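Bench notebook, soft goods room
Wednesday, August 17, 2022

Second day on the winter clothes and I'm writing this up over lunch, before I forget which idea was mine and which was Dewanti's. She'll read it anyway and correct me in the margin, so fine.

Where we left off: Kamarul wants a folding and packing routine for bulky cold weather clothes that goes into the Ondley storage guide, and he wants it by October, when people start dragging the stuff back out again. The summer section is done (T-shirts, linens, anything flat, all easy). The winter section currently says "fold neatly and store," which is what you write when you've never tried to fold a padded jacket. I've now tried a great many times and I have opinions.

First, the surface. I began on the worktable yesterday and gave up on it before coffee. The table is fine for shirts but puffy things slide on it, and once one sleeve goes over the side it takes the rest along. So we moved over to the bed with the blue plaid duvet. It's a much better match for how people do this at home, and the cloth holds on to whatever you put down. The drawback is that the bed gives under your hands, so you can't really press air out on it. You push down, the duvet goes down too, and you've squeezed nothing. I'd still use it for laying out and sorting, and then do the final pressing on the floor or on the table. Dewanti thinks moving twice is one move too many. She may be right, I haven't timed it.

The plaid is handy, by the way. I started lining up hems with the pale lines on the cover without meaning to and my folds got noticeably straighter. It only helps if you pull the cover tight first, though, and I kept not doing that. By mid-morning it was all hills and valleys and the lines were going wherever they liked.

Order of layers. My plan was to lay the light-colored jackets down first, open out the sleeves, and put the softer pieces across them as filling, so the jacket wraps around the pile and you end up with one parcel. It's the way my aunt used to pack for the whole family and I've always thought of it as the correct way. Dewanti's plan is one garment, one fold, stack them up, done. We tried both with the same clothes.
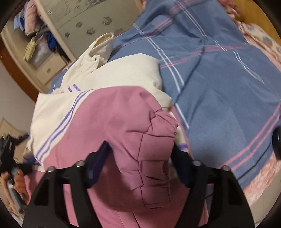 The parcel wins on size, but it loses badly when you want just one thing out of it. You open the whole bundle for a single piece and then you have to start over, and let's be real, people won't start over, they'll stuff it all back. So I've come around about halfway. Parcel for things going away until the cold comes back, Dewanti's stack for anything you might want on a chilly evening. I'd like both in the guide, with a line saying which is for what.

Now gathered cuffs, which are my real complaint today. Anything with an elasticated end refuses to lie flat. You smooth it, you let go, it puckers right back up and drags the cloth next to it into little pleats, and then those pleats end up pressed into the fold. I tried tugging the end out wide and folding fast (no). I tried rolling from the elastic end inward, which makes a fat hard knot in the middle of the roll and looks like you packed an orange. What works best so far is to leave the gathered end alone completely, fold the body toward it, and let it stick out at the end of the bundle like the neck of a sack. It looks a bit silly but nothing gets crushed, and it gives you something to grab when you pull the bundle out later!

Note for the pink pieces in particular: that muted rose color shows lint like you wouldn't believe. Shake before folding. I brushed one down after it was folded and had to open it up and do the insides as well.

Collars. A stand-up collar wants to stand up, so let it. I folded one down flat yesterday and left it overnight under a stack of sweaters, and this morning it had a crease straight across that I still haven't got out. From now on the collar goes at the top of the bundle, upright, and everything else is built up below it. With snaps I go back and forth. Closed, the jacket keeps its shape and the two fronts don't wander. Open, it folds thinner. I wrote "closed" in the draft and Dewanti wrote "why" next to it, and I don't have a great answer apart from liking it better. Leave it for Kamarul.

Sleeves with stripes or other trim: fold so that the trim is on the outside. It's purely for finding things. If you've got several cream jackets in one bag, a bit of purple showing tells you straight away which is which, and you don't have to dig. Dewanti came up with this one and it's the best idea of the week, I'm putting it near the front of the section.

Bags. We've got the Jindow zip bags and the Farna ones with the valve. I used 4 of the Jindow this morning (the big size) and they're pleasant to handle, wide mouth, zipper doesn't catch. They don't get the volume down at all, you're just keeping dust off. The Farna ones go down to almost nothing, and then what you've got is a stiff board with corners that won't sit in a drawer. For padded clothes I'm also a bit nervous about leaving them squashed for a whole season. I've set one aside, sealed, with a note on it saying DO NOT OPEN until October, and we'll see how it fluffs up. Please don't open it. Kamarul, I mean you.

Word count, as I was asked: the winter draft is at 2,558 words and the layout has room for a lot less than that. I think the whole bit on drying racks can go, it's repeated in the laundry chapter. The bit on mothballs can go too. I'd fight for the cuffs.

Kamarul stopped by while I was re-doing the striped one and asked if we could get it down to 8 steps for the card that goes in the box. I said sure. I then sat down and got to 8 steps for the jacket by itself, not counting the bag. Dewanti thinks "lay it down, close it, straighten the sleeves" is a single step if you write it as a single sentence -- true, I suppose, but it feels like cheating. I'll have another go with fresh eyes.

Still to do:
Try the sack-neck fold on something with elastic at both ends. Not sure which end is the neck then.
Ask Qaisi if the drawer dividers come in a deeper size, the shallow ones tip over as soon as a jacket leans on them.
Iron, or better, steam the creased collar and note how long it takes.
Redo the 2 stacks from yesterday, they've slumped.
Wash the duvet cover. It's picked up a fair bit of sweater fuzz, and I'd like it smooth before we do the coats.

Dewanti has the bed this afternoon for scarves and hats, so I'm back on the table with the draft. If anybody's looking for the lint brush, it's in my coat pocket on the hook behind the door.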